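Workshop Tips: Sorting Small Parts Without Losing Your Mind

Okay, you all know I love a good parts mat! I've been trying the Cirkura layout service for a while now (you send them your pieces, they send back a sheet with an outline for every one), and I am hooked. They use the same sheets for their two-armed robot, so what helps the robot helps us too.

A few things I've picked up:

Use a white sheet on a dark, matte table. Shiny tops drove me nuts under my bench lamp.

Stand pegs upright whenever they'll stay up — so much easier to grab, for fingers or grippers!

Park the loose parts next to the outlines before you start, and keep the really tiny metal bits near the piece they go with.

Tape the corners down. I skipped this in December and was very sorry.

The starter set is $50 and covers up to 100 parts. My one gripe is shipping, because mine came with a corner folded over. Satish Alva at Cirkura swapped it, no fuss. 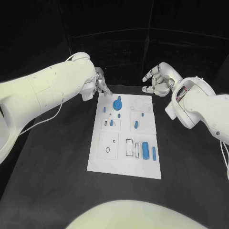
Both arms over the sheet, blue parts still to be placed.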